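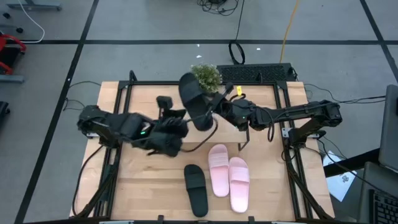
Questions about the Hestard evacuation zones

Which parts of Hestard are under evacuation order?
The streets north of Harbridge, up to the river road. The rest of Hestard is under warning only. A warning means you can stay at home, but your bags should be ready and the car should have fuel.

I live in Tirnari. Do I need to leave?
No. Tirnari is outside of both zones. Please keep the windows closed when the smoke is low, especially in the evening.

Where can I go if I have no family nearby?
Two shelters are open, one at the Harbridge high school and one at the sports hall in Tirnari. Beds, meals and showers are free, and you do not need to show a paper with your address.

Can I bring my dog or cat?
Yes, to Tirnari. The high school does not accept animals inside the building. For horses and goats, call the county line before you load them, so that you do not drive to a place which is already full.

What about the bridge at Tô?
It is closed to all cars except fire trucks. Take the south road, it is longer by about 2 miles.

When may I go back to my house?
When the order for your street is lifted. This is published on the county page and also sent by text message. Please do not go back earlier to check the house, even for a few minutes. The road is narrow and the crews need it.

My power is off but I am not in a zone. Why?
The electric company turned off two lines that pass through the burning area. Your food in the refrigerator is safe for four hours if the door stays closed.

Can I donate clothes?
At this moment the shelters have enough clothes. They ask for diapers, pet food and phone chargers.

How often is this page changed?
In the morning and in the evening, and also if an order changes.

Last change: Saturday, March 16, 2024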